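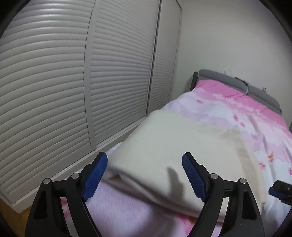
A folded cream-white blanket on a bed.

I'm back from three days at the Inwood print fair, and my feet still hurt! We shared a booth with Chambi Editions and brought new linocuts by Milagros Ñahui plus a box of little zines by Fidelina Taipe — the zines were gone by lunch on day one. Milagros pulled her big harbor print in an edition of 6, and I'm told there's one left at the studio (I want it, I can't afford it). The door count came to 2,974, way up from last April, and it felt like every one of them wanted to talk about paper. I had a great time with a couple from Jondthorpe who collect nothing but woodcuts of boats. Next stop is Vinport, where we'll have some 100 prints on the wall and, I hope, a chair for me. Come by and say hi — mornings are quieter.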